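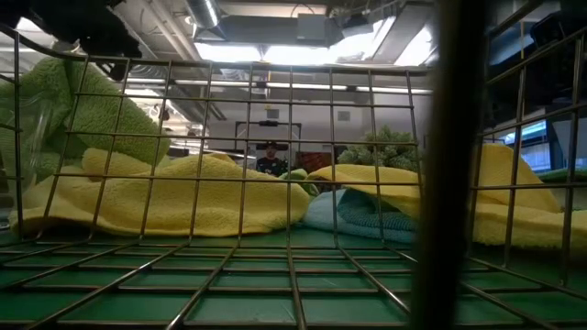

3 min read

By Marianna Kaczmarczyk
May

How to move your texts off Nerkitz before it eats them

Nerkitz has a backup feature, in the sense that a canoe has a trunk. If you're switching to Notska on Android, export by hand.

Open Nerkitz, tap your photo, then Chats, then Export. Pick "Full archive." The other choice, "Smart archive," keeps the 400 newest messages and forgets the rest.

Plug the phone in and set the screen timeout to 30 minutes. The export stops when the screen goes dark and doesn't mention it.
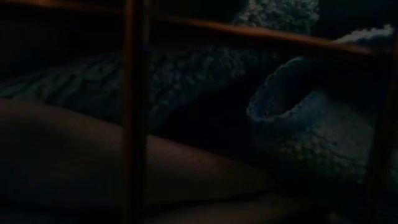 Knit texture in low light.

When it finishes, look in Downloads for a file ending in .nkz. Copy it to a computer. Install Notska, skip the cheerful tour, and choose Import on the sign-in page. You only get that button once, so if you miss it, clear the app's storage and start over.
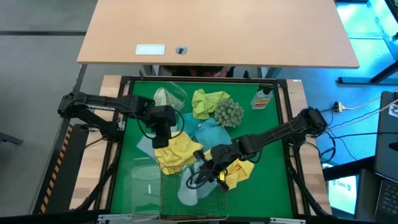 Group chats come in last and may show every member as "Unknown" for 15 minutes. Leave them alone. Renaming people by hand at this stage gives you two of everybody, and I still have two Sławomirs.

Keep Nerkitz installed until Wednesday or so, in case a straggler texts you there.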